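Vitamin D timing after a wrist fracture, new trial writeup
Forum: Bones, Joints and Recovery 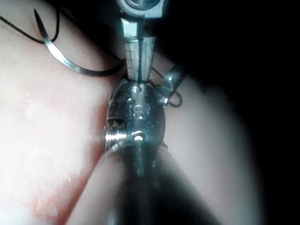

Opening post

plaster_pat
Has everyone seen the Rimidis trial writeup? I read it twice over breakfast and I'm pretty excited! They took 1140 adults with a plain wrist break (no surgery, no pins) and gave half of them vitamin D in the first week, and the other half only started at week six when the cast came off. Same total dose by the end. The early group had better grip strength at three months, but the X-rays looked the same in both groups the whole way through.

So the bone heals on the same schedule, and yet the hand works better. I love results like this, because now somebody has to go find out what is going on in the muscle. I broke mine in March slipping off a curb and my doctor never mentioned vitamin D until the cast was gone.

Replies

coltona
Thanks for posting, I'd missed it. One thing to add from the full paper (the summary skips it): they started with 1361 people and 1140 finished. The ones who dropped out were mostly from the late group. If you're in the late group and your hand feels great, maybe you stop showing up for the grip test. That would make the late group look worse than it was.
Still a really fun paper. I do physical therapy for a living and grip strength is the thing my patients care about. They want to open the pickle jar.
Colton Arsenault

plaster_pat
Ooh, good catch. I only looked at the tables. Does that sink it for you?

coltona
No, just makes me want to see it done again. They did rerun the numbers a couple of ways to fill in the missing people, and the gap got smaller but it stayed.

night_shift_nell
I'm going to be the grump. Grip strength depends on how hard you squeeze, and how hard you squeeze depends on whether you think you got the good stuff. The late group knew they weren't getting anything for six weeks. There were no dummy pills in that stretch! I don't see how you get past that.

huguette_m
Nell, there were dummy pills. Page four, second column, under "Study visits." Both groups took a capsule every morning from day one.

night_shift_nell
Well, shoot. I read the news version and it said the late group "waited." I take that part back. I'm keeping my grumpiness about the dropouts.

huguette_m
Keep it, I share it! What got me was the smaller part of the study. 303 of them had blood drawn at the start, and the benefit was nearly all in people who were low on vitamin D to begin with. If your level was fine, early or late made no difference. To me that's the headline and it's buried near the end.
I had the Trorthorpe team's older hip study pinned over my desk for years, and they saw nothing from vitamin D at all. Most of their people had normal levels. The two fit together nicely if you look at it that way.
Huguette MacLeod

plaster_pat
Wow, OK, that changes how I read the whole thing. I had a blood test last fall and I was low. Now I'm wishing I'd asked.

coltona
I'd be a little careful there, Huguette. Splitting 303 people into low and normal, then early and late, gives you some pretty thin slices. And hips and wrists are different animals, plus the hip patients were a lot older. I wouldn't call them a matched set.

huguette_m
Fair about the slices. I don't agree about the age, the Wei paper looked at both bones across all ages and starting level mattered more than birthday. I'll dig it out tonight.

jumpropejoe
Long-time reader, broken scaphoid here, week four. Should I be taking a bunch of this stuff now?

coltona
Joe, ask whoever is treating you for a blood level first. Too much can make you sick, and the scaphoid wasn't in this trial. It's a slow healer with its own rules.

jumpropejoe
Will do, I've got a checkup coming up. Thanks!

night_shift_nell
And keep those fingers moving if they've told you it's OK. I got lazy about mine and my knuckles were so stiff.

huguette_m
Found the Wei paper. I was half right. Starting level mattered more than age in wrists, but in hips it was a tie. Colton, you may have your point back.

coltona
Accepted with joy. Has anyone heard whether the Grotano follow-up is still taking wrists? I have two patients who would sign up in a heartbeat.

plaster_pat
Their page still says open as of this morning. You need to be within ten days of the break, so tell them to call soon!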